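Fitting shoes onto a rack, the long way

13/04/2019

I have a perfectly good pair of hands and a shoe rack that takes maybe a minute to fill. So naturally I have spent most of my free evenings since March teaching an arm to do it for me.

For anyone who skipped the last few posts: the arm is called Darko, it lives on a bench at Fliltcombe, the shared workshop I pay too much to belong to, and its job is to pick a shoe up off the floor and put it on the bottom tier of a rack. Then it has to do the same with the other shoe. My wife has asked what happens after that. What happens after that is I take them off again and reset.

The control code is a fork of Sindis, a planner I wrote three years ago for a different arm and swore I would never open again. It is 1,806 lines now, and 253 of those are comments apologizing for the rest. The part that decides where to grab is new. The first version looked for the widest piece of the shoe and squeezed it, so it went for the toe every time, and a sneaker held by the toe swings like a bell. The current one looks for the opening and puts the fingers down over the heel end.

Canvas high-tops are the worst of the bunch. The collar is floppy, the laces get everywhere, and black canvas swallows so much light that the depth camera reports a hole in the floor. Slip-ons are easy. Knit sneakers are somewhere in between, as long as there is padding in them to push back against the fingers. I left the paper in the canvas ones for the same reason. Take it out and the sides fold in, and Darko closes on a handful of air and reports success with what I can only call confidence.

The green gridded cloth was my one smart purchase. I tried plain white first and lost every rubber sole against it. The grid is also handy when I want to know how far a shoe got shoved on a bad approach – I can look at the lines and wince instead of fetching the tape measure.

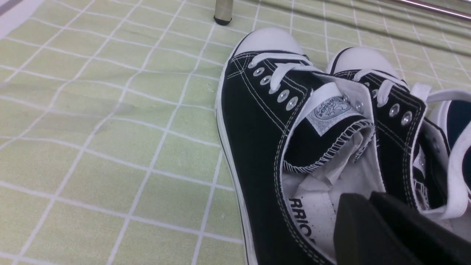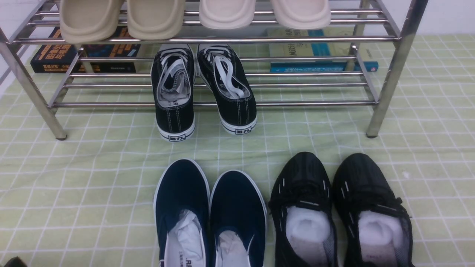 What went wrong this week

Mostly the rack. It's all round tubes, and shiny ones, and the camera sees a reflection and a tube as two equally good tubes. I had a whole evening where Darko carefully set a shoe down on a rail that wasn't there. I've since given up on detecting the rails at all. The rack's position gets typed in by hand at the start of each session, which feels like cheating and works great.

Mohammed-Awal Issahaku, who has the next bench over and is building something with a great many belts, watched a few of these and suggested I lower the shoe until the motor current jumps and then let go. I had a long explanation ready for why that was too crude. Then I tried it, and it took 20 minutes to write, and I've deleted the explanation.

The other thing was grip force. I'd set it at 200 (units are whatever the driver board thinks they are) and that was fine for the knit pair and left dents in everything else. It's now set per shoe, in a text file, like in the olden days.

Still on the list

Heels forward or toes forward. I go back and forth. Toes out looks nicer, but the wrist has to twist right up to its limit and the cable complains.

Pairs. Darko has no idea that two shoes belong together. It'll happily put a navy one next to a black one and park.

The top tier. Not touching it. The slippers can stay up there until I have a longer arm or a shorter rack.

I've also ordered softer finger pads from Ovmont. They've been "preparing to ship" for long enough that I've started cutting my own out of an old mouse mat, and I'll post the template if they turn out any good.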